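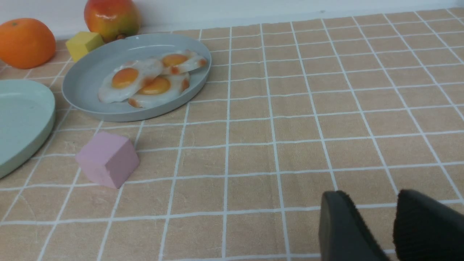 *Three toy fried eggs on a blue-grey plate, with fruit behind.*

# The Long Breakfast

In the town where I grew up, breakfast was finished before it had begun. My father stood at the kitchen bench, my mother drank her coffee in the hallway with one shoe on, and I ate bread from my hand on the way to the bus. So when I moved to Australia and was invited to a breakfast at ten o'clock, I thought there was a mistake in the message. I ate at seven as usual. Then I went to the address and had to eat again, until almost one.

This was my first meeting with Wenche Björklund, who has kept an open table on the last Sunday of every month for 13 years. She lives above a closed shoe shop in Fagerlund, a small hill town two hours from the coast, where the winter mornings are so cold that the windows run with water. The invitation is always the same: come when you are awake, bring one thing, sit where there is a chair.

I wanted to write about her table because I believe the slow breakfast is coming back, and because I am interested in what people do with a morning when it is given to them.

## One thing each

The rule of one thing is more strict than it sounds. A jar of jam is one thing. A jar of jam and a loaf are two, and Björklund will put the loaf back into your bag. "If a guest brings everything, the next guest has brought nothing," she told me, while she was cutting a grapefruit. "Then he feels he must wash the dishes, and I don't like how men wash dishes."

In August I came with marmalade and found four other jars of marmalade already opened. It was decided to taste them blind, with tea towels over the labels. Mine came last. A retired surveyor wrote the results on the back of an electricity bill and they are still fixed to her refrigerator door, which I find unnecessary.

The food itself is plain. There is porridge in a heavy pot, boiled eggs in a wool hat, cheese, tomatoes when they are good, and a dark rye bread from the bakery Redier at the bottom of the hill. The bread is baked on Friday and must not be cut before Sunday.
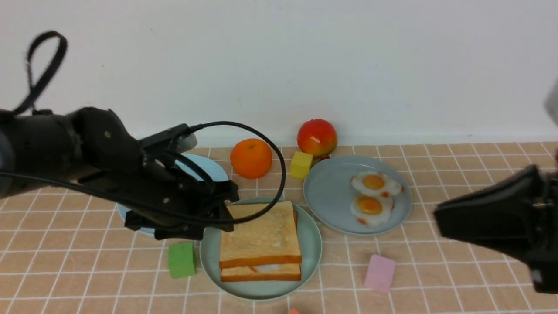

The coffee is another matter, and here the guests have divided themselves into parties. Björklund boils hers in a kettle, with the grounds loose, and lets it stand. Sølve Myklebust, her neighbour across the landing, brings his own filter and his own cup, and considers that this counts as his one thing. They have argued over it for years without either of them becoming angry. I drink from both pots and am trusted by neither side.

## The man who bakes for Sunday

Myklebust worked at Redier for most of his life and still goes down the hill on Fridays to look at the dough. He took me with him once. We left at half past three in the morning, with a torch, and he did not speak before we had passed the church.

The oven was put in when the bakery had a contract with the railway and sent out 1000 loaves in a week. Today it is mostly half empty. The young owners have kept the rye because the older customers would make trouble otherwise, and lately younger ones have started to ask for it also. A café named Etus, on the main street, now serves it in thin slices with soft cheese for a price that made Myklebust put on his glasses and read the board a second time.

"It is the same bread," he said to me outside.

I asked if this pleased him. He thought about it for the whole of the street and then said that the slices were well cut.

## Nothing until noon

There is a practical side to all this which I did not understand at first. A long breakfast needs someone who can afford to lose the morning. Several of the guests work on Sundays, and they come in turns: the nurse from Ristance, the next town along the valley, arrives after her night shift, eats porridge with her coat on and sleeps in the armchair by the stove. The others lower their voices for perhaps five minutes.

Björklund turned 65 this summer and her knees do not like the stairs any more. Her daughter has suggested a flat on the ground floor, nearer the coast. I asked what would happen with the table, and she said that a table has legs.

At my last visit I brought a single lemon, as an experiment with the rule. She accepted it. It was sliced into the tea, and when I left, near one o'clock, Myklebust was rinsing his filter in the sink and the nurse was still asleep.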